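sillgate_tom
Teleoperating the first-aid box task. 31 demos so far and I keep losing the green panel when I close on it. Slower approach?

rbugti
Slower won't help. Grip the thin edge with both fingers level, then pull.

mengal4
Disagree. I guide the arm by hand for this one — you feel the contact. Remote gave me 70 demos and I threw out half.

rbugti
Hand guiding puts your arm in the shot. My grip, by remote:
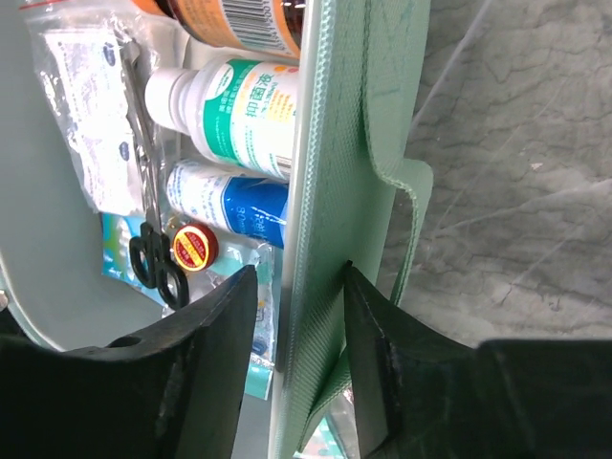 Wrist view, fingers closed on the green panel

sillgate_tom
OK, will try level fingers on the next four.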